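About Tatow

Tatow is a civil rights group that helps people who have been treated unfairly because of their faith or where their family comes from. Gleice Godoy and Davoud Shahbazi started it after a local hearing on mosque permits drew 39 speakers and no interpreter.

We keep two offices, one in Arruda and one in Cesetitz.
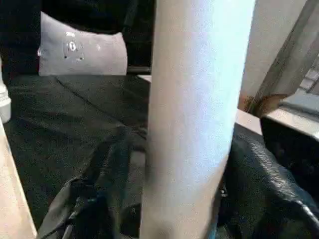 Our Arruda office

Annapurna Palaniappan runs the complaint line. Emerson Vieira goes with people to school board and zoning meetings – in the evenings too. We do not endorse candidates, and we take no money from parties.

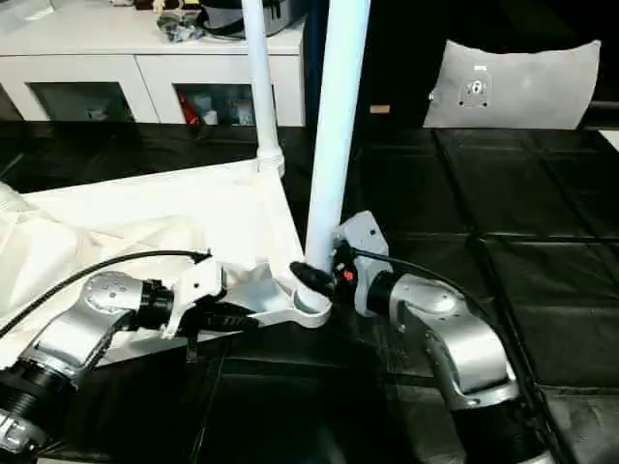 Do I have to be a member to get help?

Anyone can call or walk in. Membership only gives you a vote at the yearly meeting in March, and it can be started at either office.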